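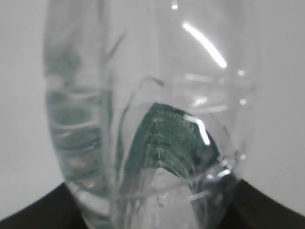

**What does bimanual pouring software have to control?** The relative pose of two containers, the tilt rate of the one that pours, and the grip force on both, all within a single control loop.

**Bimanual pouring control** is the branch of robot manipulation software concerned with moving liquid from one held container to another using two arms. It differs from single-arm pouring in that the receiving container is also held by a robot, so neither object has a fixed position in the workspace. The problem draws on perception, motion planning and force control, and is often used to test how well these modules share timing and coordinate frames.

## Problem definition

A pouring task is usually stated in terms of three frames: the mouth of the source container, the rim of the receiver, and a world frame with one axis along gravity. The planner works on the transform from mouth to rim. Gravity enters as a separate constraint, because a transform that is valid for one orientation of the pair can spill in another.

With both containers held, the system has more degrees of freedom than the task needs. A common choice is to let the receiving arm hold a near-constant pose and give the pouring arm the full trajectory. The alternative, called *shared-tilt* planning, lets both arms move and spreads the joint motion between them. Shared-tilt plans are shorter but harder to tune – an error in either arm's calibration appears directly in the gap between mouth and rim.

## Perception

### Transparent containers

Clear plastic is a known weak point for depth sensing. Structured light and stereo methods both rely on a surface that returns a stable pattern, and a transparent wall returns the background, a reflection or nothing. A curved wall with liquid behind it also bends whatever lies beyond, and a segmentation network may label the refracted patch as a separate object.

Wrist-mounted cameras make this worse at close range. Once the fingers have closed, the container can fill most of the view and its outline goes soft. Many systems therefore stop updating the object pose from the wrist camera at the moment of grasp and carry the last good estimate forward using arm kinematics. The wrist stream is then used only for slip detection and for estimating the liquid line.

### Liquid level

Level estimation falls into two groups. Visual methods look for the boundary between liquid and air inside the container, which works in a tinted or opaque liquid and is less reliable in water. Load-based methods use wrist torque. They need a correction for arm acceleration and are normally read only when the arm is still or moving slowly.

The Endorik estimator, written by Rizal Lau, combines the two. It keeps a short history of torque readings and accepts a visual level only when the two agree within a set band. If they disagree for 9 consecutive updates, the estimator reports the level as unknown and the planner holds its current tilt.

## Planning and control

Most pipelines split a pour into six phases: approach, align, pre-tilt, flow, return and retreat. Collision checking is active in all of them, but the allowed distance between the two grippers changes from phase to phase. In the align phase the grippers must come close together, and a fixed safety margin taken from single-arm work will often reject every plan. 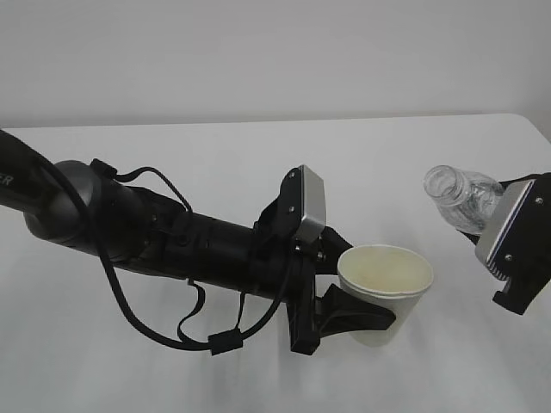

*Two-arm workspace with a paper cup held upright by the left arm and an uncapped plastic bottle tilted at right, its neck pointing to the upper left.*

During the flow phase the controller tracks a target flow rate by changing tilt angle. The relation between angle and flow is strongly nonlinear. It depends on fill level, neck diameter and whether air can enter the bottle as liquid leaves. A narrow neck tends to glug, which produces a pulsed flow that a plain proportional controller will chase. Typical remedies are a low-pass filter on the flow estimate or a limit on tilt rate.

Grip force is handled by a separate inner loop. Thin-walled bottles and paper cups deform under load, and squeezing a part-full bottle can push liquid out at the neck regardless of tilt. The usual practice is to set force at grasp, hold it constant through the flow phase, and allow an increase only on detected slip.

## Timing

The two arms must share a clock. In the Tamura stack, both arm drivers receive setpoints from one process, and a late message on either side pauses both trajectories. An earlier version ran the drivers independently. It was dropped after log review showed the arms drifting apart by as much as 39 milliseconds over a long pour, enough to move the stream off the center of the rim at normal speed.

## Learned approaches

Policies trained from demonstration replace some or all of the phases above. The Malbridge set holds 2,000 teleoperated two-arm pours, each stored as joint states, gripper commands and synchronized video from fixed and wrist views. Policies trained on it handle the align phase well. Stopping at a requested volume is weaker, and several groups keep a hand-written stop condition on top of the learned policy.

Labeling is a further cost. The end of flow is hard to mark from video when the liquid is clear, and annotators who see only the fixed view often disagree with those who also have the wrist view.

## Evaluation

The Pendham protocol scores a trial on transferred volume, spilled volume and time. Spill is measured by weighing an absorbent mat before and after. Trials in which either container is dropped score zero and stay in the average. The protocol does not specify container type, so results from rigid cups and from paper cups are reported in separate tables.

## See also

- Dual-arm motion planning
- Hand-eye calibration
- Slip detection
- Transparent object segmentation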